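Zuvari Floor Sealer, Matt

Water-based sealer for concrete, stone and unglazed tile. It dries clear and leaves a low-sheen finish. For indoor use only.

Sizes: 700 ml and 5 litres
Coverage: 5 litres covers one average garage with two coats
Recoat: the same afternoon if the room is warm
Clean-up: soap and water

Sweep and degrease the floor first. Stir the tin well and do not shake it. Apply with a short-pile roller, working back towards the door. 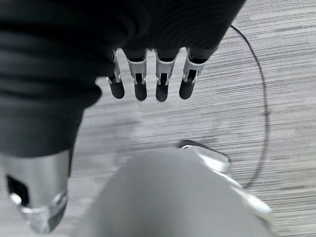

Keep furniture off until the next day. The old Prieto label is the same product, and tins from either range can be mixed.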